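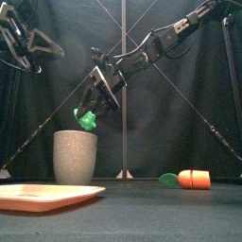 *Lumpy green toy, held right above the rim of a cup.*

## The Summer Humidor Letter

10 June 2018

Dear friends of the shop,

It's that time of year again, when the front door sticks in its frame and half of you come in carrying a cigar in a sandwich bag and a worried expression. I love these visits, I really do, and I've never minded cutting one open at the counter to see what's going on inside. But I had the same talk so many times last summer that Milagros suggested I write it down and save my voice, so pour yourself something cold and settle in, as I am told I go on a bit.

The trouble with warm months is that we all get nervous about dryness at exactly the time we should be nervous about the opposite. In winter the furnace runs and the air in the house turns to toast, and you learn to keep topping up your humidor. Then the weather changes and the habit stays. You keep adding water to a box that already has plenty, sitting in a room that already has plenty, and by the Fourth of July your cigars are spongy, they won't stay lit, and the wrapper splits an inch above the band. Somebody then tells you the box was badly rolled. Sometimes it was! Most of the time it's a cigar that has been drinking.

So the first thing, before you buy anything from me or anyone else, is to find out what your hygrometer is really telling you. The little round brass ones that come glued in the lid are pretty, and I have one myself that belonged to my uncle, but I wouldn't set my watch by it. The salt test is still the best way I know. Take a bottle cap, fill it with plain table salt, and add a few drops of water until it looks like wet sand and there's no puddle on top. Put the cap and the hygrometer together in a zip bag, press the seal shut, and leave it on a shelf overnight where the sun won't find it. In the morning it ought to read 75 percent. If it reads 71, you know to add four to whatever it says from then on. Write the number on a bit of tape and stick it on the back. Read it through the bag, please, before you open it. I have opened the bag first more than once and had to start the whole thing over.

Now, what number do you want? People will argue about this until the lights go out. The old rule was seventy and seventy, seventy percent humidity and seventy degrees, and it has served plenty of smokers well. My own taste has drifted down over the years and I keep my everyday box at 65. I find the draw easier and the flavor a little clearer, especially in anything with a thick, oily leaf on it. A thin Connecticut wrapper I'd let sit a touch higher. Kuo-hua Siu, who has been coming in since we were across the street and has forgotten more about tobacco than I ever learned, keeps his at 62 and thinks the rest of us are smoking soup. Try a few at different levels and see what you like. They're your cigars.

Temperature matters more than people give it credit for, mostly on account of the beetle. I hate to bring it up in a friendly letter. Tobacco beetle eggs are tiny, they can be in leaf from any country and any price, and they'll mostly sit there and do nothing while it's cool. Let the box get up into the high seventies for a good stretch and they may hatch, and then you'll find neat little pinholes in your wrappers and a dusting of something at the bottom of the tray. It's a sad sight. I had a call in April, of all months, during that odd warm week, from a gentleman whose cabinet stood beside a south window, and he lost a good part of a box he had been saving for his daughter's wedding.

If you do find holes, don't panic and don't throw the whole lot out. Take everything out of the humidor. Anything with a hole goes in the outside trash. The rest goes in doubled freezer bags with the air pushed out, a day in the refrigerator, three days in the freezer, then another day in the refrigerator before it comes back to room temperature. That slow walk down and back up is what keeps the wrappers from cracking. Vacuum the empty box, wipe the inside with a barely damp cloth, and let it stand open until it's dry to the touch. Then start over, and find it a cooler spot in the house. An inside closet is hard to beat. The top of the refrigerator is a terrible place and I know at least five of you have it there.

A word about wood, as I get this question from everyone who is given a humidor as a present. Yes, you need to season a new one, and no, you shouldn't wipe it down with a soaking sponge, whatever the little leaflet says. The cedar swells unevenly and then the lid doesn't close right ever again. Put a high-humidity pack or two inside, shut the lid, and leave it be for two weeks. It's dull advice. People want to do something with their new box, and the something I recommend is nothing at all, followed by a visit to us to pick out what's going in it.

Speaking of cabinets, the big one has arrived! Those of you who have been in lately have had to squeeze past it. It's the Dedberg upright we have been talking about since last fall, and it is rated for 800 cigars, though as with every humidor ever made, that assumes you are storing skinny ones and don't need to get your hand in. Dimas Wibisono spent two evenings leveling it on our crooked floor and planing the bottom of the door, and would take only a handful of maduros for his trouble. We'll be using it for aging stock. The first shelf is given over to the Malabanan toros, which I thought were a little sharp when they came in and which I'd like to taste again after a year of rest. I'll put a tag with the month on each box so you can follow along, and anyone who wants to buy one young and one aged and compare them side by side is my kind of customer.

The old cabinet is for sale. It's a good, plain piece, with glass in the door and four cedar trays, one of which has a cigar burn in the corner that I will admit to. I'm asking $500, and I'd rather it went to somebody who reads this letter than to a stranger. Ask for me or for Alfredo Calimlim, who can also tell you whether it'll fit in the back of your car. He has a very good eye for that.

A few other bits before I let you go.

**Humidity packs.** We've restocked the 65s and the 69s. I'd go with one large pack for a desktop box and leave it alone until it goes stiff and crunchy. If you live near the water and your readings are creeping up with no pack in there at all, take everything out of the box for an hour in an air-conditioned room with the lid up, and then check again in a day. Please don't put rice in with your cigars. I've seen it done.

**Traveling.** A lot of you will be at the lake or on a golf course somewhere. A hard plastic travel case with a foam lining is fine for a weekend, and a plastic food box with a tight lid and one small pack is every bit as good and costs a few dollars. Keep it in the cooler bag with the sandwiches if you like, but away from the ice itself, and never in the glove compartment. A parked car in July will cook a cigar in an afternoon.

**Pipe smokers,** I haven't forgotten you. The Arell mixture is back in the jar by the register after a long gap. It's a Virginia with a bit of perique, darker than the last lot to my eye and rather wetter, so give it twenty minutes spread out on a paper towel before you pack it. Ariel Mercado has been smoking it every morning on the bench outside and says it tastes of raisins and old books. I get the raisins.

**Lockers.** Two have opened up in the back room. Milagros Cabrera keeps the list, and it's first come, first served, the same as always. If you have a locker now and haven't looked in it since the winter, please do. We keep the room steady, but a box with the cellophane still on and a forgotten, dried-up humidifying puck in it is not getting much good from us.

**Movier cutters.** The double-blade ones came in with the sharper edge we had asked for. Bring your old cutter if it's tearing caps and we'll try the two next to each other at the counter. A dull cutter gets blamed on the cigar nearly as often as a wet humidor does.

I think that's everything, or at any rate it's everything that will fit. If your hygrometer gives you a number you can't make sense of, bring it by and we'll run the salt test for you in the back — it takes overnight, so you'll have to come again the next day, and I'll have the coffee on both times.

Stay cool, and keep the lids closed.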